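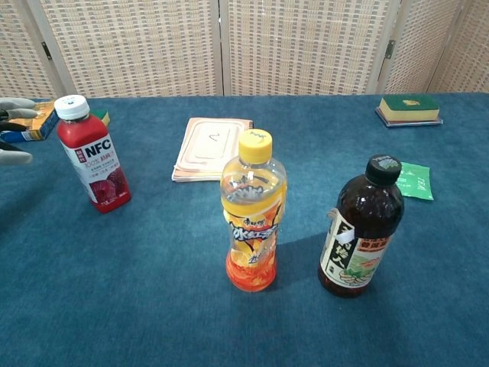 Does the carpet top have to be glued to the table?
It stays put under its own weight on most tables, and a strip of Joo grip tape along each edge is enough for the rest.

Plumell table carpet and Handen folding screen
From Fokora

We started making Plumell for people who set things out on tables all day long: sample tables, tasting tables, packing corners, classroom tables, the long table at the back of a shop where everything ends up sooner or later. Bare tabletops are noisy and they shine under the lights. Tablecloths wrinkle and slide. Carpet does neither, and once you've worked on one it's hard to go back!

Plumell is a short-pile carpet cut for tabletops. The color shown is Deep Teal, a blue with just enough green in it, and it's been our favorite from the first roll. Pale things look great on it. So do strong colors: the red juice bottle with its white label holds its own, and so does the orange and yellow of the drink bottle near the middle. Peach and tan sheets stacked flat on it look almost like they were chosen to match.

The screen standing behind the table is the Handen, in cream and beige. It's a woven folding screen with a checkered, basket-like texture and small dark metal hinges, and it makes a calm backdrop for almost anything. We sell the two separately, but a lot of people buy them together, and we can see why.

The pile

Short is the whole point. A longer pile feels lovely under your hand and is hopeless under a bottle, which leans, wobbles and then goes over at the worst moment. Plumell's pile is low and dense, so tall, narrow things can stand up on it and flat things can lie flat. You can slide a box across it with one finger. Paper picks up easily from the edge, which matters more than you'd think if you handle card or sheets all day (try getting a single sheet off a glass tabletop with dry hands).

It's also quiet. Set down a full bottle and you get a soft thud. In a small room with several people working, that's a real change.

Sizes and cutting

Plumell comes in one width, 42 inches, and we cut the length to order. Measure your tabletop, not the space it stands in, and give us the length in inches. If your table has rounded corners, cut a paper pattern of one corner and mail it in with your order — we'll match all four.

You can trim it at home too. Turn it face down, mark the back with a pencil and a straight edge, and cut with a sharp blade in several light passes. The backing won't fray. Leave it flat overnight before you decide a cut is wrong, as carpet that has just come off a roll always looks a little crooked.

Seams on wider tables: butt two lengths together with the pile running the same way. Stroke it with your palm in both directions and you'll feel which way is which. Get this wrong and one half of the table will look darker than the other, even though both came off the same roll.

Fitting it with Joo tape

Joo is our own double-sided grip tape. Wipe the tabletop first and let it dry. Run one strip along the back edge and one along the front, lay the carpet down from the back, and smooth it toward you with your forearm. It peels off cleanly from sealed wood, laminate and metal. Unsealed wood is another matter, so test a short piece underneath the table before you commit.

The Handen screen

Myung-ja Ko drew the Handen for us, and she was stubborn about the hinges in the best way. They had to be small, they had to be dark, and they had to let the panels close flat against each other. You'll notice them on the seams if you look, and then you'll forget about them.

The screen stands 70 inches tall. Behind a table of normal height that gives you plenty of backdrop above the top, enough to hide shelves, a doorway, or the rest of a busy room. Set it in a gentle zigzag for the steadiest stance. It can open almost straight where space is tight, but don't leave it that way in a walkway.

The weave breaks up light nicely. Smooth white backdrops tend to bounce glare around, and a heavy pattern pulls your eye away from whatever is on the table. Cream and beige checks sit somewhere in between, and we think they look good with every Plumell color we make. Teal is still the winner.

Looking after them

For the carpet, a hand vacuum or a stiff brush once a week is plenty. Blot spills right away with a plain white cloth, working from the outside in, then dab with cool water. Sugary drinks need a second round of water or the pile will feel tacky when it dries. Don't scrub. Dents from heavy boxes usually lift with a damp cloth and a little patience.

For the screen, use a soft brush along the weave, top to bottom. Keep water away from it, and carry it folded, with both hands, from the sides. Dragging it by one panel strains the hinges.

How it wears

We ran a test strip on our own packing table and stopped after 4,000 boxes had been pushed across it. The middle was a touch flatter than the edges and the color was the same all over. We were thrilled! The strip is still on the table, and we'll keep it there until it gives us a reason not to.

Colors and stock

Plumell is made in Deep Teal, Oat, Moss and Charcoal. Deep Teal and Oat are cut from stock. Moss and Charcoal take longer, and the next roll of Moss is due in August. Rolls vary slightly in shade, so if you think you'll want a second length, order both at once and mention that they need to match.

Handen is made in cream and beige only. We've been asked for a darker one more than 500 times, and Myung-ja is working on it. We've seen a sample panel and it's beautiful, but she isn't happy with the edges yet.

Samples

Palm-sized pieces of all four Plumell colors are free, one set per address. Stand a bottle on each one and look at it under your own lights before you choose. A small piece of the Handen weave can go in the same envelope if you ask for it in the order notes.

Page updated 26th April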